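Notebook, November, entry started 9.40

Subject: the transcript problem in the Hoshino inquest coverage

Fuseini asked me to write down what we did so that the next person does not do it again from zero. I put it in the order I remember.

We have 53 audio files from the public hearings into the death of the actor. The court allows recording by the press, but gives no transcript until the end. Our desk wants to search by witness name and by place name, for example every time the hotel in Kamevwood is mentioned. The reporters do it by ear until now, and they are tired.

First run

I used Bindico with the standard settings. Speech of the coroner is good. Speech of the witnesses is much worse, as they sit far from the microphone and two of them answer very quietly. The name Kamevwood came out in 4 different spellings, one of them as two separate words. The search for the correct spelling gave 89 hits. After I added the other spellings by hand it gave 200. So before the correction we were missing more than half, and a reporter who trusted the search would write that the hotel was hardly discussed. This I told Fuseini at once.

Second run

Jae-hoon proposed to give the program a list of names before it starts. We took the names from the published witness list and from our own old articles. The list must be plain, one name on each line, no titles. When I left "Dr" in front of a name, the program began to hear doctors everywhere.

Result is better for places. For persons I am not sure yet. The housekeeper and the agent have similar family names and the program still mixes them – this is dangerous for us, because the one accuses the other. I marked all these passages in yellow and they must be listened to by a human before anybody quotes them. 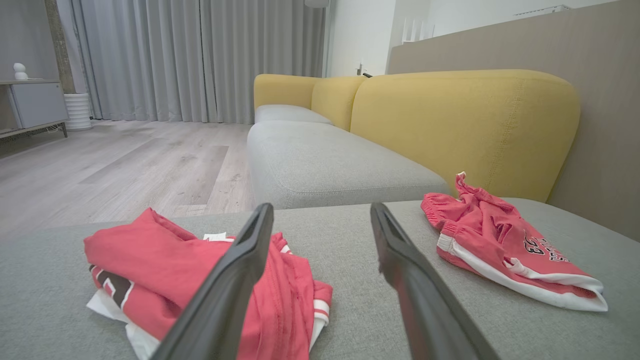

Rules for quoting, agreed with Fuseini

No sentence goes into an article from the machine text alone. The reporter listens to the passage, plus one minute before and one minute after. If the word is not clear, we write it indirectly or leave it. Names of minors are removed from the text file on the same day, also from the backup copy. I forgot the backup at first, now corrected.

Still open

Rullura offered us their tool for separating speakers. Jae-hoon has the trial key, I did not test it. Ask if the audio stays on our own machine, otherwise no.

File 31 has a hum from beginning to end. I tried the low filter and the voices became thin, but the text did not improve. Original is kept in the same folder.

16.15 – Fuseini wants the yellow passages printed with time marks. Started, the first ten files are in his tray.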